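Home | Equipment Reviews | Loan Pool | Safety | Contact

Equipment Review: Fonach Two-Finger Gripper with Wrist Camera

Prepared for the Vernley Shared Laboratory by Wiesława Baran

The Fonach parallel gripper was assessed over 14 sessions as a possible replacement for the Jakubowski unit in the loan pool. Both grippers were fitted to the same arm and run from the same controller. The assessment covered holding, release, camera placement and ease of maintenance. Payload at full reach was not examined.

The manufacturer supplies the gripper with a mounting plate, one cable and a printed guide. Installation took 40 minutes, most of it spent routing the cable clear of the wrist joint. The guide gives the torque settings on its final page, where they are easily overlooked — users are asked to read it through before picking up a screwdriver.

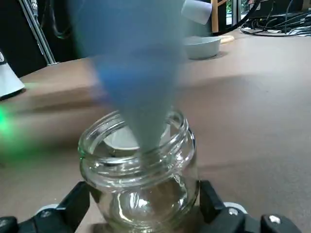 Holding performance on rounded glass was the principal concern raised by borrowers. The Jakubowski unit has short fingers and tends to rotate a curved vessel when it closes. The Fonach fingers are taller, and with a squat jar clamped between them the mouth and threaded neck remain clear for a funnel to be lowered in from above. Of 300 recorded closures on glassware, the reviewer judged 14 to be poorly centred, and all of these followed a change of finger pads.

The wrist camera is satisfactory for checking alignment before a task begins. It gives a close view of the fingertips and the vessel between them, and operators found it easier to work from than the overhead camera. Rapid movement close to the lens is rendered as a streak of colour, and footage intended for measurement should be collected at reduced speed. The exposure setting is lost whenever the controller restarts. Floncombe, the distributor, has been advised of this fault and has not yet provided a date for revised firmware.

Maintenance is straightforward. The finger screws can be reached without removing the gripper from the arm, whereas the Jakubowski unit must be taken off and recalibrated. Replacement pads cost $460 per set, a considerable expense for a consumable item, and the colour coding on the packaging does not match the guide.

The Fonach gripper is recommended for the loan pool, with one spare set of pads held at the equipment counter. The Jakubowski unit will be retained for flat-sided parts, where its stronger closing force remains an advantage. Borrowers must complete the induction, offered each Thursday, before reserving either unit.

Last updated: June

Contact the Equipment Counter | © Vernley Shared Laboratory | Back to top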